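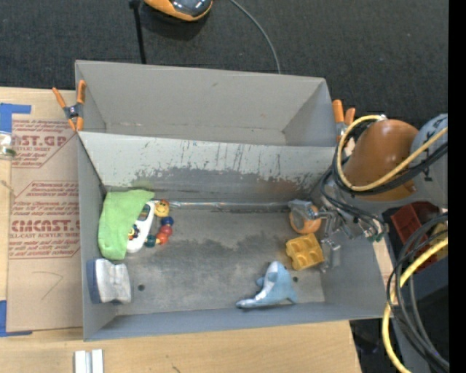
The arm has started drifting to the right again when it goes in for a pick, and I'd love some help if anyone on the Tirka support list has met this before. I'm building a toy sorter in the shared workshop at Pririlcombe, mostly evenings, and it had been going along so nicely that I'd begun telling people it was finished (my own fault, I know). The job is simple enough to say: pick toys out of the front half of a two-part metal bin and put them in the back half. The orange ball up near the divider is the one I use for checking, being round and forgiving, and with the fingers over it like that you'd think all was well. The dolphin and the yellow block with the four recesses are where the trouble shows, because the gripper has to land fairly squarely on those and it's coming down well to the side.

Setup: controller firmware 31, gripper on the stock Matić fingers, bin held with a spring clamp at each end of the divider. Speed is set to 200 in the config file, and it was the same in December when everything behaved.

What I've tried so far, in the order I tried it:

Re-homed the arm, twice, with the power off for a good cup of tea in between. No change.

Ran the calibration routine from scratch. It passed, which was cheering for a minute, and then the next pick went wide just as before.

Took out the soft toys and ran only the hard ones. Same drift, so I don't think it's the plush squashing about.

Turned the speed down to half. The drift got smaller but didn't go away. This is the one result that seems to mean something, and I'd be grateful for opinions on it.

Looked over the cable run. The yellow cable makes a big loop round the arm with the black bundle just under it, and I've wondered whether the lot is tugging on the wrist at full reach. I haven't retied anything yet as I didn't want to change two things at once.

The log gives me error 710 now and then, always after a long move and never on a short one. The manual only says "position tolerance exceeded, see service notes", and I don't have the service notes. Does anybody have a copy they could point me to?

Update, 9:40 pm: Ankica Mladenović rang me back from Plerville, bless her, and asked whether the wrist offset had been saved after calibrating or only applied. I checked and it was only applied. It's saved now and I've restarted everything. The first 177 picks in the new log have gone through with no 710, though all of those were at half speed. I'll put it back to 200 tomorrow and run the dolphin at the far end of the bin, and I'll retie the cables after that if it still wanders. Please leave the ticket open for the moment.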